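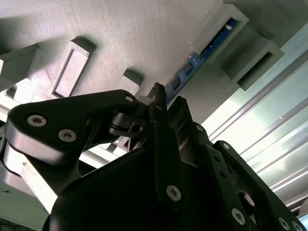

# About Parness

Skin care and bath stuff, sold person to person. No stores, no mall kiosks. You buy from somebody you know or somebody your sister knows, and she brings it over.

Started in February with two products, a hand balm and an unscented face wash. Jasmina Todorova made the first batches at a rented kitchen in Skemmont and Nuala Ó Ceallaigh drove them to customers in her own car. Now there's a proper line, a printed catalog, and a warehouse with heat in it most days.

## What we sell

- Parness hand balm, small tin and big tin. Still the best seller by a long way
- Face wash, unscented or oat
- Nic Aodha night cream – named for Nuala's grandmother, her recipe more or less, minus the lanolin
- Lip color, 10 shades. Plum is on back order, sorry, the new tubes are late
- Wurkine foot soak. For people who stand all day. Nurses love it, so do hairdressers

Gift boxes from the fall catalog on. Ask your seller, they don't all carry them.

No testing on animals. Full ingredients are on the back of every label, and if the print is too small call the office and we'll read it to you. Happens weekly.

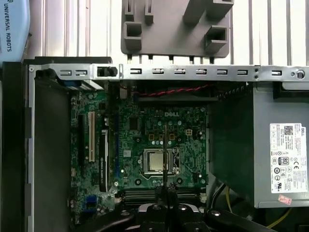 Orders placed before noon go out same day, later ones the next morning. Sellers get theirs by box, never by single item, so if yours says she's waiting on a box she really is waiting on a box. Please be nice to her.

## Selling for us

Starter kit is $10. That gets you catalogs, order forms, samples and a hand balm to keep. No minimum order after that and no monthly fee. You keep the difference between the seller price and the catalog price. Drop out whenever, send back anything unopened and we refund it, less the postage.

We don't pay for recruiting. If you bring in a friend you get a thank you and a free tin. People ask about this alot so here it is in writing. Your money comes from product you sell to customers.

Training is one evening, 2 hours, at the Skemmont office or over the phone if you're too far out. Magdalini Tzavaras runs it. Bring a pen and whatever questions you've got. She'll go over the order form, how to handle returns, sales tax, and what you can't say about the night cream (it does not cure anything, don't tell people it does).

## Who does what

**Jasmina Todorova** – products, suppliers, labels. Founder.

**Nuala Ó Ceallaigh** – sellers and territories. Also founder. Call her if you've moved.

**Magdalini Tzavaras** – training, the newsletter, catalog.

**Pejman Pakzad** – accounts. Commission checks go out on the 5th. If yours didn't come, him first.

**Tomás Keogh** – warehouse and shipping. Damaged boxes, missing tins, wrong shade. Have your order number ready, its at the top of the packing slip.

## Customers

Didn't like it? Give it back to your seller within 60 days, open or not, and she'll swap it or return your money. Can't reach her, write to the office and we'll sort it out from here. If you got a rash, stop using it and tell us what product and the code stamped on the bottom. We keep track of those.

Don't have a seller yet? Send us your zip code. We'll try to find somebody close by. If there isn't anybody we can mail a catalog and ship direct, same prices plus postage.

Page updated Sep 20, 2010. New lip shades to be added when the catalog is back from the printer.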